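We use cookies to remember your settings. OK

Brorker arm, Tuesday check, after the wrist fault

E-stop: OK, tried it 3 times.
Wrist bolts: one was loose! Tightened, marked with paint.
Cable slack: not OK. I think it snags on fast swings, so I'm keeping speed at 40 percent for now.

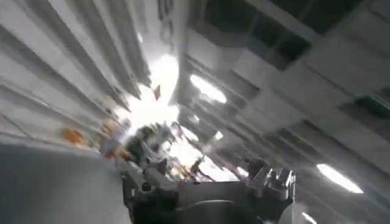 Corinne wants full speed back by June, and I said sure, once the new cable clip is on (still waiting on Vestitz).

Comments
Wanda: Ours faulted at joint 3 too.
Edit: Check the clip screws!

Contact | Back to top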